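Quick one before dinner. Some of you asked how I'm getting on with the Gredden gripper kit, the one Mamenport sells for small arms. So, notes. Not a proper review, haven't got time for a proper review.

Paid 2987 for the full kit with the wrist camera mount. There's a bare version for nearly 2000 but you don't get the finger plates or the software license, and by the time you add them you're back where you started. Shipping out to Purnthorpe was another 67. Ouch.

Setup – fine. Bolted on, plugged in, the arm saw it first time. The manual is awful. Page order makes no sense and the torque table is in the back after the warranty stuff. Radosław Bednarek put up his own setup notes and I used those insted. Go find them.

What I wanted it for: pulling parts out of old desktops. Drives mainly, in their caddies. Tight spaces, cables everywhere, nothing where you want it.

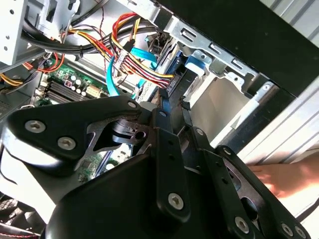
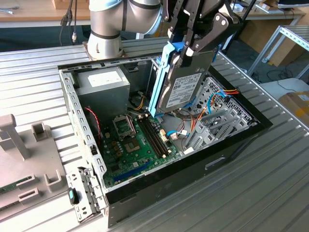

Grip force. Factory setting is way too high for plastic caddies, turn it down before you do anything else. It's under Motion, not under Gripper, took me an hour to find. After that, much happier. Hard drives are a nice shape for it, flat sides, decent weight.

Cables are the real problem. SATA leads especially. The linkage is open with lots of gaps and a loose wire will find it's way in. Mamenport say a cover is coming in December. They said that about the last one too.

Also it's bulky. Bigger than the Evangelista I had before, and you notice it once you're down inside a case. The Evangelista was slimmer but the fingers flexed and I hated it. These don't flex at all.

Screws – all hex socket, all easy to reach, big plus. Support answered me in a day. Spare finger set is 200 which is silly money for two bits of plate.

Would I buy it again? Probably, yeah. Maybe wait for the cover if you work near wiring. RAM next, if I can get the clips open. Will post the grip settings when I've tidied up the file.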